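I got to the Bruterard open day at 2, which turned out to be the best slot, with the crowd off hunting for lunch. Griston, their two-armed machine, folds towels upstairs (slowly!), but I stayed longest at the desk by the window, where the chore was a tape dispenser. Just that — take the roll out, get the core back in, set it all up again. A person does it first, so everyone can see what the machine is up against.

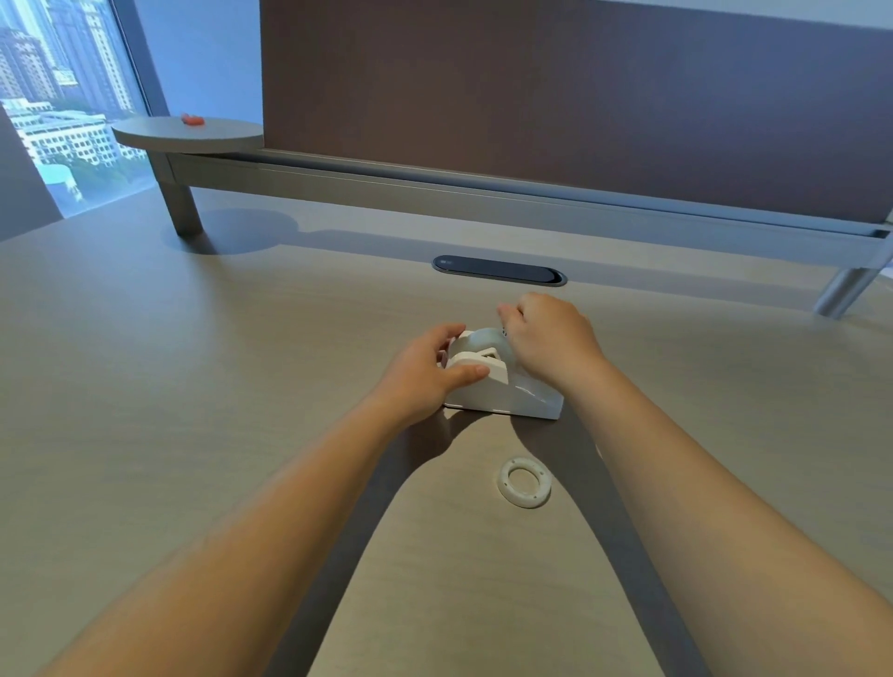

Page 2 of 4

I've done this job a hundred times and never once thought about my fingers. Watch someone's hands for a minute, though, and it's all tiny pushes and pinches, on white plastic against more white plastic. Getsemaní Huerta told me Griston had tried it 200 times in January and finished 4. Four! I laughed, and then felt a bit mean about it.

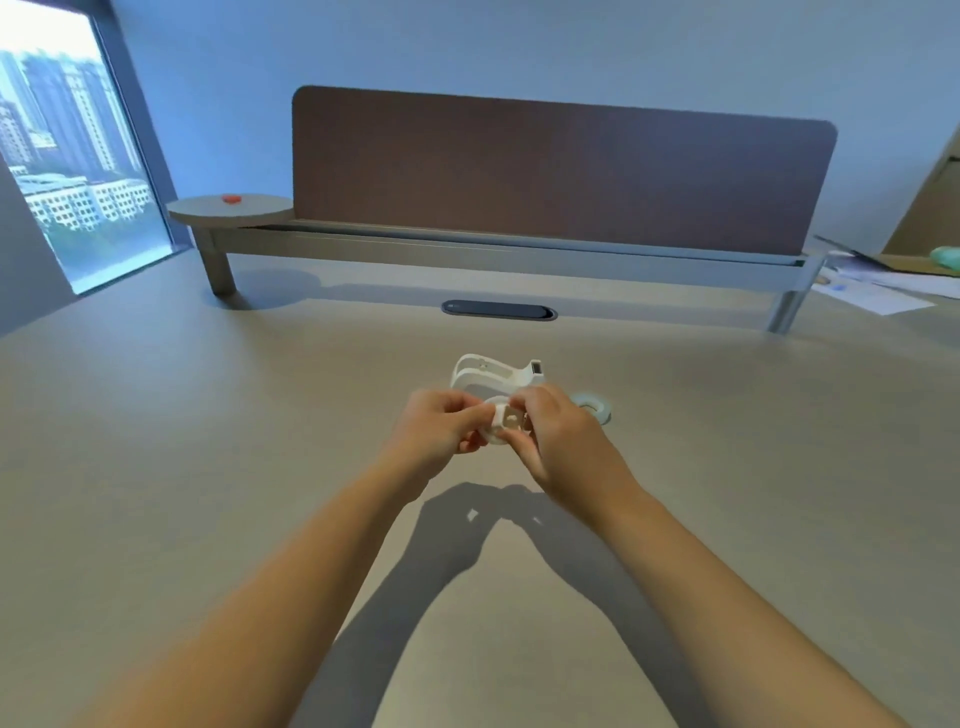

Both hands on the core, with the dispenser just behind.

What gets the machine is the holding. One hand has to keep the part steady while the other one presses, and if either squeezes too hard the thing shoots off across the desk. Towels forgive you. Plastic hubs don't, and I'd guess shop-floor work is full of parts like these.

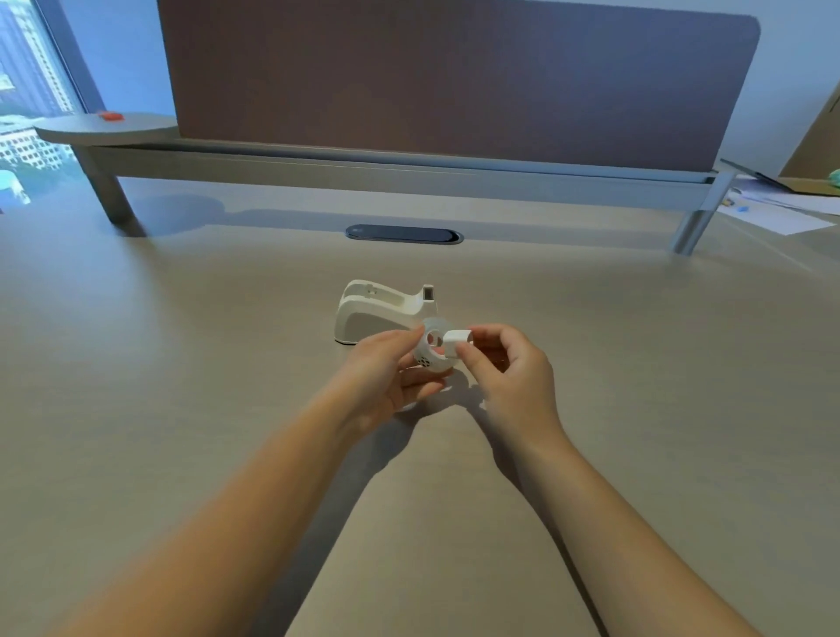

Vernon Ouellet thought I was being too gloomy, and said so over coffee: give it a proper jig to hold the roll and Griston would be changing tape all day long. Maybe so, but my kitchen drawer doesn't have a jig in it, and I'm not clearing out the batteries to make room for one. I did go back up for the towels before I left. Pretty neat corners, I have to say, and I'd take one for the laundry tomorrow if it fit down my hallway.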